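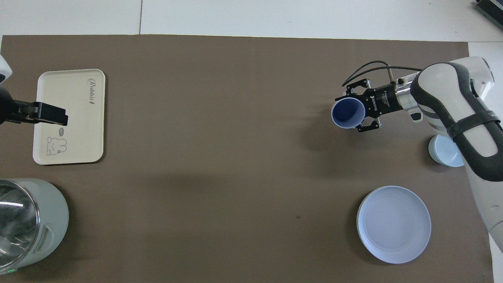 Photo: Jelside

Zedenance Table Mat, Large

Product details

The Zedenance is a large rectangular mat for tables and worktops. It goes under plates, trays, paint pots, sewing, jigsaws or whatever else the table gets used for in a week. It comes in one thickness, 3 mm, and has the same matte finish on both faces, so it can be turned over when one side starts to look tired.

The large size measures 128 cm along the long edge. We cut it to fit the most common four-seat tables with a strip of tabletop left showing. If you want the mat to reach right to the edge, measure the table first and look at the made-to-measure option lower down.

Colours: taupe, slate, moss
Price: £22 for the large, postage included
Weight: 700 g
Made in: Berkstead

Laying it flat

The mat is sent rolled in a cardboard tube. Take it out as soon as it arrives and lay it with the curl facing down. Most mats settle overnight. In a cold room it can take longer, and a few heavy books on the corners will help. Please don't use an iron or a hairdryer. Heat can leave a wave in the surface that will not come out.

There is no sticky backing. On smooth tops such as glass or gloss paint the mat stays put under its own weight, but it will slide if you lean on one end. Customers with young children usually add a pair of Frei corner grips, which are sold separately and peel off without leaving marks.

Light-coloured dust and crumbs show up more on taupe and slate than on moss. If that bothers you, order moss.
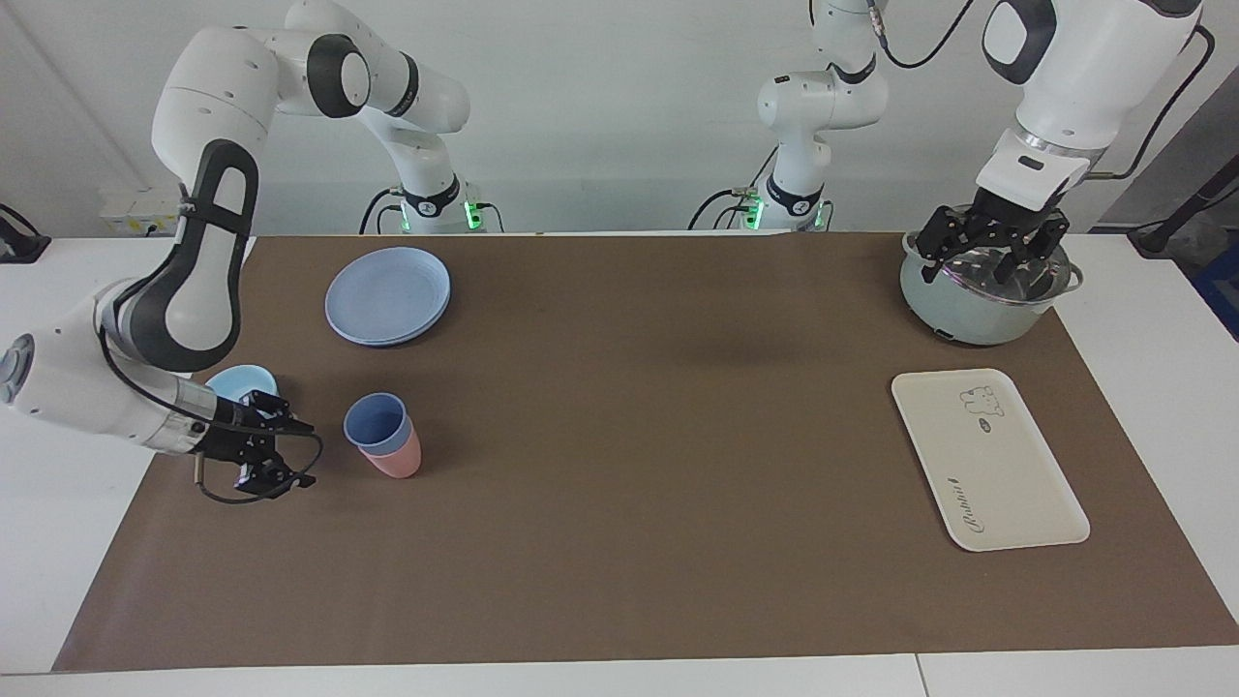
Cleaning and care

Wipe with a damp cloth and a little washing-up liquid, then dry with a tea towel. Tea, coffee and most sauces come off if you get to them the same day. Turmeric and permanent marker may stain. The mat is not suitable for the dishwasher or the washing machine.

It is safe for warm plates and mugs. It is not a trivet – use one under pans and oven dishes. Craft knives will cut it, so put a cutting board on top for that kind of work.

Store it rolled, never folded. A fold line is permanent and is not covered by the guarantee.

Made to measure

Jelside can cut the mat to any rectangle up to the large size. Give the length first and the width second, in centimetres, in the notes box at checkout. We don't cut circles or ovals. Cut mats can't be returned unless the mistake is ours.

Delivery and returns

Orders placed by noon leave the same working day. Nothing goes out on a Sunday. Standard sizes can be sent back unused, in the tube, for a full refund. Moss is out of stock in the large until February – small and medium are available now.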